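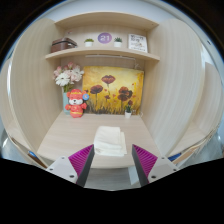
Jorisberg Makers' Club - Members' Blogs

I said at the spring meeting that I would believe in teaching robots by hand when I had tried it myself, and some helpful soul took me at my word. So I have now spent most of August, on and off, folding a white towel in a study cubicle with a pair of purple and grey plastic fingers. I am writing this with a wrist support on.

The idea, for those of you who only come for the lathe, is that you don't program the thing any more. You pick up a gripper, the same sort that would go on the end of the robot's arm, and you do the job yourself while it records what it sees and how your hand moves. Squeeze, lift, fold, let go. Then you do it again. Do it enough times and a computer is supposed to pick up the knack. I have been told this by several people now, all of them very cheerful.

We are doing it for a small project called Pruvatar, which wants towel folding and general desk tidying. Our share was cubicle 21. I'd assumed we would get a bare bench and a lamp, but the cubicle has been dressed up like somebody's spare room, with a painting of poppies, a vase of artificial flowers, little green plants in white pots and a red bear sort of fellow in a hat, one arm in the air. The theory is that homes have clutter, so the recordings ought to have clutter. Fair enough. But the clutter in my home is not lined up nicely along the back, leaving the whole desk clear for the towel. Mine is on top of the towel. Usually it's a mug.

That is my first grumble and I think it's a serious one. A person who learns to fold in a tidy cubicle can go home and fold on a bed with a cat on it. I have seen no sign yet that the machine can. When I asked, I was told that more cubicles would fix it, with different pictures and different plants. Perhaps. It sounded to me like saying you can learn to drive anywhere provided you have practised on every road.

My second grumble is about the doing of it. You would think that folding a towel with two fingers is much like folding it with ten, only slower. It isn't. The ribbed pads grip well, I'll give them that, but they grip whatever is between them, and a towel has a way of offering you two layers when you wanted one. By my second afternoon I had a trick for it, which was to come in low and drag the corner a little before closing. By the third I'd dropped the trick and was doing something else. So somewhere in those recordings there are two of me, folding the same towel two different ways, and I would like to know which one the robot is meant to copy. Nobody has asked me to take the early ones out.

Over 172 of my goes were kept. The project wants 1402 for this one job, shared between all of us. I can't say where that number came from. I did ask, and was told it was "about what the last job needed", which doesn't inspire me, although I admit I cut my own timber on much the same principle.

We also tried the other way of doing it, by remote control. Perero lent us an arm for a fortnight and you sit across the room with a matching handle and steer it. I expected to like this better, and I didn't. There is a small lag, and no feeling at all comes back to your hand, so you are pressing down on a desk you can't feel and hoping. My best fold took 15 minutes. It looked like something you'd find at the bottom of a gym bag. Holding the gripper yourself is far quicker, and you can at least feel the cloth pull. On the other hand, with the remote arm you know that whatever you did, the arm is able to do, because it has just done it. With the hand-held one I was forever twisting my elbow round in ways I doubt any arm on a stand would manage. This came up at the tea break and there was a lot of nodding, and then we all went back and carried on twisting.

Has it worked? I have seen one trial so far, run on an early batch from our cubicle and a few others. The robot had 14 attempts at the towel. It made a good square fold on a few of them and a passable one on a few more, and the rest I'd call crumpling. The people from Liao, who look after the computer end, were delighted. I was less so, but I will be honest and say that one of the good ones gave me a bit of a start. It came in low and dragged the corner before closing. That was my trick, the one I'd given up on. I don't know if it got that from me or if everybody hits on the same thing sooner or later, and I haven't found anyone who can tell me.

So I'm not a convert. I think it's a great deal of human work going into a small amount of robot work, and I think "showing it how" makes it sound as though there's somebody in there watching. I would want to see it done on a different desk, in poor light, with a towel that's been through the wash a few hundred times and gone stiff along one edge. I've offered one of mine. They said they would let me know.

I have signed up for another stint, before anyone in the comments points it out. Evening slots are still free if you want to have a go yourself, and the sheet is by the kettle. Cut your fingernails first, as the trigger catches them. And if you borrowed the short stepladder from the store, please bring it back, I need it for the gutters.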